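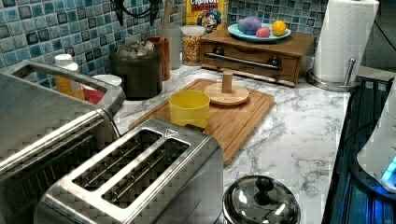 Where can you buy flour in the Dikham area this week?

The Skarnside mill is selling it to the public in fifty-pound bags, by phone order, with pickup in the Udance parking lot in Dikham.

**DIKHAM, Tuesday, April 14, 2020** - The flour shelf at the Dikham supermarket has been bare long enough that shoppers have stopped slowing down for it. Twelve miles up the road, meanwhile, the Skarnside mill has had the opposite trouble. Its regular customers are restaurants, school kitchens and one maker of hotel dinner rolls, and all of them quit ordering within the same few days in March. The mill had plenty of flour and no small bags to put it in.

Its answer was to sell the big bags to anybody with a trunk. In the first week of public sales, 1,434 of them went out. Skarnside, for comparison, has 1,548 residents, counting infants and people who don't care for bread.

The flour is sold under the name Um, after the creek that used to turn the mill wheel. The name was never a problem when the only people asking for it were purchasing managers. Orders are now taken by phone, and the mill's office reports that a good many calls begin with the customer saying "um," the clerk saying "that's the one," and a short silence while everybody works out where they stand. There are two kinds, bread and all-purpose. Whole wheat ran out on the second day and isn't expected again until the end of the month.

A bag costs less per pound than the supermarket charged back when the supermarket had any. What it costs in other ways is becoming clear. Fifty pounds of flour is about the size of a sleeping dog and bends in the middle when lifted. It doesn't fit in a canister, a bread box or any cabinet sold in the last forty years. The mill recommends dividing it among clean lidded buckets as soon as you get home, and the Dikham hardware store, open for curbside orders, recommends this too. It is now out of buckets.

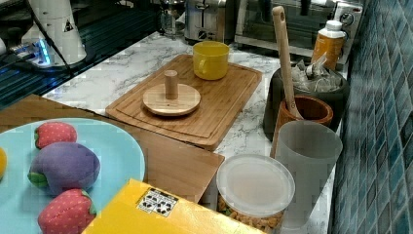

The other thing the mill suggests is splitting a bag with the neighbors, which has worked better on some streets than on others. On the east side of Dikham, three households went in together and divided their bag on a driveway with a bathroom scale. The wind was out of the west that day. They report a fair split, allowing for the hedge.

Pickup moved to Dikham after the first Saturday, when the line of cars at the mill backed up over the one-lane bridge and met the line of cars coming home. The Udance studio, closed since last month and teaching its tap and ballroom classes over video, offered its lot. Drivers enter from the alley, stay in the car and open the trunk from inside. The bag goes in, the trunk is shut, and they leave by the main street exit. There is a painted arrow. People have been ignoring the arrow, and the studio would like it known that it is an instruction and has been there since before the flour.

Payment is by card over the phone. The mill tried taking checks held up to the car window and gave it up by lunchtime.

So far the office has logged 124 calls from customers wanting to return part of a bag. The mill can't take back opened flour and has said so 124 times, politely. Several of the callers had believed they were ordering five pounds. One had ordered two bags in the belief that they were ordering ten, and has asked what a person does with a hundred pounds of bread flour. The office suggested bread.

Yeast is another matter. The mill doesn't sell it, never has, and has put a line to that effect on its answering machine, ahead of the hours. The supermarket gets a small box of packets on delivery mornings and keeps it behind the customer service desk with the cigarettes and the lottery tickets, one packet to a household. Those who have turned to sourdough say a starter takes a week or so to get going, and will tell you more than that if you let them.

For anyone with neither yeast nor patience, the mill has dug out the recipe leaflet it used to tuck into its smallest sacks in the days when it made them. The leaflet has soda bread, flatbread, dumplings and something called Um cake, made with no eggs and very little sugar, which dates from a previous stretch of hard times and tastes like it. Copies are handed over with each bag. It calls for a "quick oven" throughout and leaves the reader to decide what that means. The mill's best guess is 400 degrees, with somebody watching.

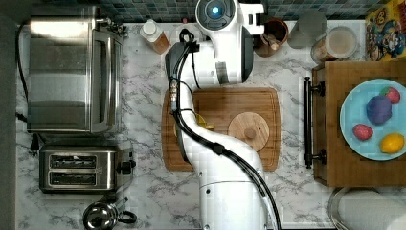
A longtime customer in Skarnside wrote to this paper to say that the cake is perfectly good if it is left in a tin overnight, that the trouble with people today is that they cut it warm, and that the leaflet is missing the raisins, which were in the version her mother had. She would also like the bridge left alone on Saturdays. The mill confirms that an older leaflet does list raisins. It has no plans to sell raisins.

The next public sale will put about 500 bags on the lot, fewer than before, as one of the school kitchens has begun ordering again for its take-home lunches. Phone lines open at eight in the morning. The limit is now one bag per car, a change from one bag per person, under which a family of six had driven away very low to the ground.

Smaller bags have been ordered from a supplier and are due in late April, or whenever the supplier stops saying late April. They will hold five pounds each and will have to be filled by hand, and the price per pound will go up accordingly. The mill says it already has a waiting list for them, made up in large part of people who have bought the fifty.

Orders for bread flour and all-purpose are taken on the same number, listed in the Skarnside pages of the phone book under Mill. Callers should have ready a card, the make and color of the car, and a decision on which flour they want. Customers are asked to clear out the trunk before they arrive. Udance adds that its evening ballroom class still has room, and that partners are not supplied.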